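# Bustolberg cell 2, two-arm bench: monthly inspection

Monday, December 15, 2025. Inspector: Tahira Mohmand
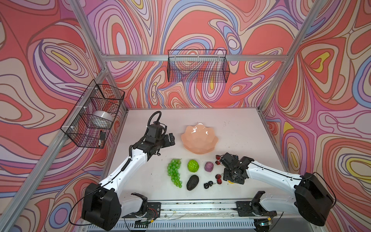

Inspection follows sheet 687. Arms unpowered for items 1 to 3, powered at reduced speed for item 4. Front rail needs cleaning before the next shift: there is debris on it and loose wires, and the red and yellow leads by the left bracket sit next to a small circuit board with no cover over them.

1. **Base bolts, both arms:** PASS. Torque marks aligned.
2. **Arm cabling:** PASS. Left wrist coil checked through full rotation, no rubbing.
3. **Front rail:** FAIL. Vacuum, tie down loose wires, fit cover. Work order 1881.
4. **Gripper open/close, 40 cycles each:** PASS left. Right slow to open on the last few; regrease with Zaugg paste and repeat.
5. **Mesh baskets:** PASS with comment. Check the clips on the left upright again in March.
6. **Table board:** PASS. Specks and smudges only. Wipe down.

Cell stays at reduced speed until item 3 is closed.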